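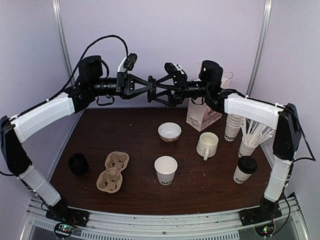 Bowl and paper bag, dark tabletop, Pristau.

Pristau Takeaway Table

README, version 2 (August)

Contents: 2,319 stills of the stuff that gathers on a table when people order in. Cups, bags, bowls, drink carriers, lids, napkins, the occasional orphaned straw. There is no food to speak of. The food was eaten, and we make no apology for the order of operations.

Why it exists

Haugland, our earlier set, was all proper crockery. Everything in it matched, and it was very nice to look at and of limited use to anyone whose table has ever had a paper bag on it. Pristau is meant to sit beside Haugland and lower the tone.

What's in the folders

table_wide: the whole tabletop, usually with two or more things on it.
table_close: one or two things from nearer in, often from above.
labels: one text file per still, same name as the still.
odds: 65 stills we couldn't agree how to label. Have a look before you decide you'd have done better.

If you only want paper bags, filter on bag_paper and you'll get 561 stills. The bags vary in colour and in how much life they have left in them. Some stand up straight. Others have slumped, and they keep the same label, as slumping is a condition and we label objects.

Label notes

cup_paper
Any paper cup, with or without a lid. Add the tag open_top when you can see down into it. A cup seen from directly overhead is mostly a circle inside another circle, and early labellers called a good many of these "plate". We've fixed the ones we found. The size tags (small, regular, large) were judged by eye against whatever else was on the table, so treat them with the respect you'd give the sizes on a café menu.

bowl_small
Round, fits in one hand. Patterned and plain bowls share the label. If the pattern is on the outside only, the tag is pattern_out. There was a proposal to separate rice bowls from sauce bowls from bowls that keys go in, and it was put out of its misery quickly.

bag_paper
Illustrated and plain bags both count. Lettering goes in the text field exactly as far as it can be read, and a question mark goes after anything doubtful. Cursive gave us the most grief. Please don't finish a shop's name from memory, however often you've eaten there.

carrier_pulp

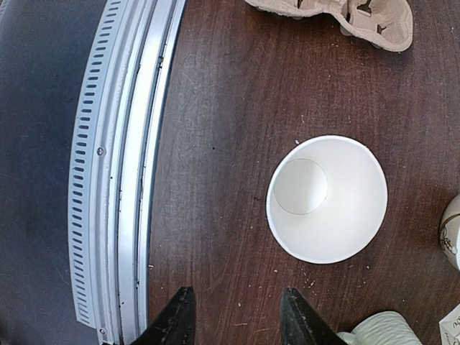 The moulded kind that holds drinks upright in the car, in theory. Label it even if only a corner shows. It's a grey-beige lump with holes in it, and from most angles it could pass for an egg carton, so when there's real doubt use pulp_other and move on with your day. Stacked carriers count as one object with the tag stacked.

Don't label shadows. We mention it only because the Dirlow set did, and the people who inherited it are still cross.

The tabletop

All the reddish-brown tabletop stills share the prefix prurn, short for Prurnummont, the name given to that table by someone who is no longer allowed to name things. The wood grain is fine and dark, pale objects stand out well against it, and brown paper less well. Grain lines aren't labelled. Reflections off metal aren't either.

Known problems

White cups on bright days lose their rims. We've left the exposure alone.

Bags are over-represented, cutlery hardly appears, and chopsticks turn up in such small numbers that anything you conclude about them is between you and your conscience.

A batch of 100 stills in table_close was labelled twice by two people who didn't compare notes. Both versions are in the labels folder, ending in _a and _b. They agree on cups. On lids they might as well have been sitting at different tables.

"Empty" is a tag for cups and bowls only, used when the bottom is in plain view with nothing on it. A closed bag is never tagged empty - it might well be, but we can't see into it and neither can you.

Changes since version 1

Merged cup_takeaway into cup_paper.
Removed the label "rubbish", which had become an opinion.
Spelling in the tags is now colour throughout. Scripts expecting color will break, and have been told so.

Corrections

Send the file name and the label you'd prefer. One correction per line, please, and keep lid disputes in a separate file.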